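Student Robotics Workshop: Two-Arm Exercise, Unit 6

Purpose

In this exercise, each team operates both arms to move plastic goblets between the table and the wire holder. The unit follows the single-arm exercises and should not be attempted until those have been signed off by Rekha Khurana or Obinna Anozie.

Before You Begin

Read the bench rules posted at the door. Confirm that the emergency stop responds. Check that the cables on both arms can move freely through the full range of the elbow and wrist. Set the speed limit to 49 percent in the Clurov control panel. Teams may not raise this limit without permission.

Procedure

1. Bring both arms to the rest position and open both grippers.
2. Select one goblet and state aloud which arm will move first.
3. Approach slowly. The second arm remains still until the first has finished its move.
4. When a goblet must pass from one arm to the other, hold it sideways with the foot toward the receiving gripper.
5. Close the receiving gripper on the foot, pause, and then open the first gripper.
6. To hang a goblet, turn it so that the foot is on top and lower it into the arm of the holder.

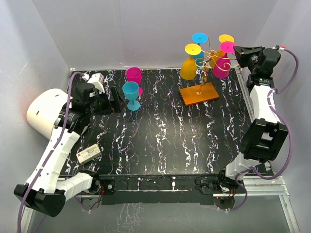
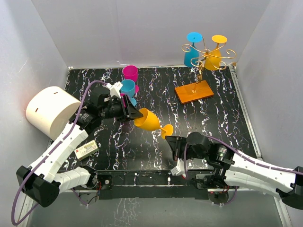 Two-arm goblet exercise. First picture: right gripper at the foot of a hanging magenta goblet. Second picture: yellow goblet held sideways by the left gripper.

Common Difficulties

If the goblet turns in the gripper, return it to the table and take a new grip closer to the stem. If the holder shifts, stop both arms before anyone reaches in to straighten it. Do not correct the holder with a gripper.

Recording Results

Enter every attempt in the team log, including those that were stopped early. Save the run under the team name and the unit number. Logs are due to Kamlesh Malhotra by 4:00 p.m. on the day of the session. Teams that need additional bench time should apply in Room 104.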